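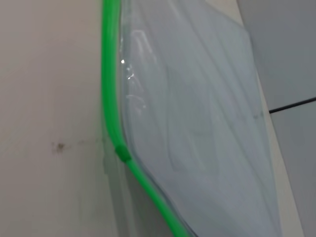

Clear bag with the green press-to-close seal.

Vastley Slider Bags, clear with green seal
Box of 130
Product code: 319
In stock - usually sent out in 2 working days

We've sold this bag for years, mostly to people freezing soup. Lately, though, a fair few orders come from workshops and college labs that want to know if a machine can open one, fill it and shut it again. I get asked so often that I've stopped answering by email and put it all on this page.

First, the bag itself. It's thin, see-through film with a lime green strip that you press together. You can find the seal from the other side of the kitchen, and I thought that would make it dead easy for a camera too. Well, yes and no. The green is the easy bit! Film is another matter. It ripples, it picks up every light in the room and throws it back as little white streaks, and whatever the bag happens to be lying on shows straight through it. My own eyes have trouble telling where the plastic stops when it's flat on a pale worktop, so I have some sympathy.

Can a robot pick one up?
Sometimes. I spent a long afternoon at Flenico, who pack small parts just down the road from our unit, watching their arm have a go. Suction cups did well on a bag that was lying smooth and badly on a creased one (the air gets in along the folds). Finger grippers liked a crease, funnily enough, as it gave them something to pinch. If you're going to try it, lay the bags out one at a time. A stack of them clings together and you'll lift three.

Can a robot close one?
Better than I expected. If the bag is held at both ends of the strip, a roller run along the green does the job nicely. Where it goes wrong is the curve - let the bag relax and the seal bows off to one side, so a roller set to travel in a straight line ends up on bare film halfway down. The people at Flenico got round this by having the camera follow the green and steering the roller to match. Slow, but it shut.

Can a robot open one?
I haven't seen it done well. You need to get hold of both lips, which are a hair apart, and pull them in different directions without tearing anything. I do it with my thumbs while talking on the phone. The best attempt I've watched took so long that I made tea and came back, and then the arm put its finger through the side.

So would I tell you to buy a machine for bagging up leftovers? No, not yet. For a shop floor doing the same bag all day, held in a proper jig, I think it's nearly there, and closing is the step I'd hand over first. For a house, where the bag is crumpled and somebody's left it up against the wall, keep using your hands.

Which version should I order?
For the kitchen, the standard box on this page. For machine trials I'd go for the Lynch pack, which is the same bag packed flat between card sheets so it comes out with fewer creases. It costs a bit more and it's worth it. There's also a trade carton of 4000 if you're past the testing stage, sent on a pallet, so do tell us if you've got steps.

Does it fit the Bekach bag stand?
Yes, the wide one. The narrow stand pinches the ends of the seal and you'll swear at it.

Returns
Unopened boxes, no problem. We can't take back opened ones, even if it was the robot that opened them.

Samples
Labs and colleges can ask for a handful free of charge. Tell me what gripper you're using and what you're putting in the bag, as I do like to hear how it goes. The next lot of samples goes out in May.

Page last updated Wed 17 March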